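**FOR RELEASE IN OCTOBER**

# Lastavik would like your empty racks back

*Scheme to reuse pipette tip boxes opens to outside labs; founders concede it is not glamorous*

**Farkow** – Lastavik, a small supplier of bench goods to teaching and research labs, will open its Rack Return scheme to any lab willing to stop throwing away perfectly good plastic. Members send back their tip boxes, lids and all, and Lastavik sorts them, refills them and sends them out again.

The scheme has been on trial at four labs, which between them returned almost 500 boxes. Most were in fine shape. One contained a sandwich.

"A tip box has one job and does it very well, and then we put it in the trash after an afternoon," said Ileana Voicu, who founded Lastavik with her brother Dorin. "I've owned cars that were built with less care."

Refilling happens at the bench, with the boxes open and the lids folded flat on the table. A box that comes back with a few tips still in it goes in the same line as the others.

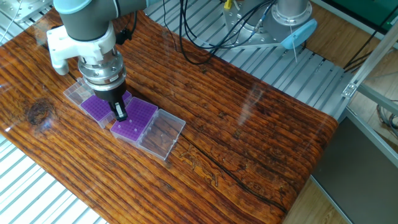 Elaine Peixoto remarked, on hearing of the plan, that her lab had been reusing its boxes for nine years without a scheme, a logo or a press release, and she wondered what the fee was for. Lastavik thanks her for the question. The fee covers collection, sorting and the return trip, and labs that enjoy doing all that themselves are warmly encouraged to go on.

Color is the one point on which the company will not bend. Purple racks go back as purple racks. During the trial a mixed shipment reached the Iordache teaching lab, and the letter that followed ran to four pages. 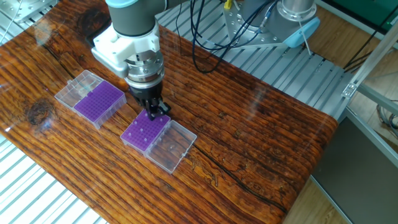
Lids are a separate matter. They stay with their own boxes through the whole process, after an early attempt to pool them produced a large carton of lids and a certain coolness between the founders. A lid that no longer closes is pulled, and its box goes with it.

"We had a long talk about hinges," said Dorin Voicu. "I would call it the low point of the summer."

Labs joining the scheme are asked to:

- leave the racks in their boxes
- take off old tape and labels
- keep used tips out of the carton – all of them
- eat lunch elsewhere

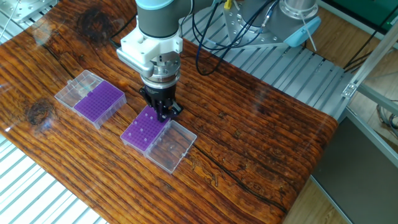

Collections will start in Farkow and reach Vatport once the van has been repaired. Paraschiva Rusu is handling sign-ups and can tell callers which boxes are accepted. Questions about the van should go to Dorin Barbu, who has heard most of them.

**About Lastavik**
Lastavik supplies tips, tubes and boxes to small labs from its workshop in Farkow. It has two founders, one van and a great many lids.

**Press contact:** Paraschiva Rusu, Lastavik, Farkow. Mornings are best.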